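课程设计报告:桌面抓取任务的示教数据采集
项目代号:Jidar
提交日期:2025年10月22日

一、做什么

给一个小的模仿学习策略攒训练样本。任务很简单,把小零件从台面上夹起来,放到指定位置。模型结构沿用上学期的,没动,这份报告只写数据怎么采、怎么筛、踩了哪些坑。训练结果放在另一份里,还没写完。

分工:Kerubo Wanyama管遥操作和标注规范,我管录制脚本、清洗和这份报告。

二、采集流程

腕部相机加关节角,两路一起录。操作的人用手柄遥控,每条示教从夹爪张开、停在台面上方开始,到松开零件并退回为止。中途撞了台面就作废,重录。

录制脚本叫Skidora,自己写的,功能很少:开始、停止、标记失败。早期版本停止键按下以后还会多录一小段,后面清洗的时候全得剪。已经改了,但三月份那批旧数据还是老格式,读的时候要走单独的转换。

每条样本存三样东西:图像序列、关节轨迹、一句任务描述。描述一开始是随手写的,“夹起来”“拿走”“抓零件”混着用,后来统一成固定句式,旧的用脚本批量替换,漏了几条,手改的。

总共录了1523条。其中80条单独留出来做验证,不参与训练,按录制批次挑的,没有随机抽。随机抽会把同一批里几乎一样的轨迹分到两边,验证分数虚高,我们第一次就吃了这个亏。

三、台面和空台样本

台面是青绿色的,当时选这个颜色是觉得跟零件好区分。颜色确实好区分,但是台面不干净。上面有短短的深色划痕似的印子,还有零散的小黑点,肉眼看没感觉,腕部相机离得近就很明显。

第一版策略在没有零件的时候也会往下伸。怀疑它把印子和影子当目标了,没有严格验证,时间不够。做法是补录一类“空台”样本:夹爪张开,台面上不放零件,正确动作就是不动。标签写“无目标,保持”。

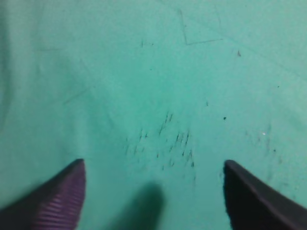
Haque看完初稿留了一条意见:空台样本别全在同一个高度录,不然模型学到的可能是“这个高度就不动”,跟有没有零件没关系。另外影子的位置也要有变化,灯换个方向再录一遍,哪怕只录一小部分。

这条说得对,我们原来确实只用了一个高度。后来补了2个高度,灯也挪过一次。灯挪动前后的样本在文件名里有区分,前缀不一样,合并的时候注意别把前缀去掉(我去掉过,又从备份恢复的)。

四、清洗

先自动后人工。自动部分查这些:
时间戳倒退或者断开的,删。
图像和关节数据条数对不上的,删。
夹爪开合信号整条没变化、标签又不是空台的,挑出来人工看。

人工部分就是一条条回放。很枯燥。两个人各看一半,拿不准的交换看。分歧主要在“算不算成功”:零件放下去了但是歪的,Kerubo觉得算,我觉得不算。最后按她的标准来,任务描述里本来就没要求摆正。

标注工具用的Tornen,实验室现成的,导出格式有个坑,中文描述会乱码,得先转编码在导入。

五、问题

1. 操作的人太固定。大部分示教是同一个人录的,动作习惯很明显,总是从右边绕过去。换人录的那部分轨迹抖动大,训练时要不要降权重,没定。

2. 夹爪自己一直在腕部画面里,两根手指占了下方不小的一块。试过把这块遮掉再训练,遮的范围不好定,张开和闭合的时候位置不一样,最后没遮。

3. 失败样本没好好利用。作废的都直接删了,现在想想应该留着,起码可以训练一个判断成败的小模型。删掉的找不回来了。

4. 曝光。自动曝光没关,零件靠近镜头时整个画面亮度会变。发现得晚,前面的数据只能将就用,后面的的都锁了曝光。

六、下一步

换一块不同颜色的台面再录一批,看策略是不是真的依赖台面上的印子。如果换了以后还往下伸,那就是别的原因,多半得回头查关节轨迹那边的归一化。

零件种类要加,现在只有2种,形状还差不多。

数据放在组里的共享盘,目录名Jidar,读取脚本在同级目录,先看说明再跑,旧格式那批要加参数。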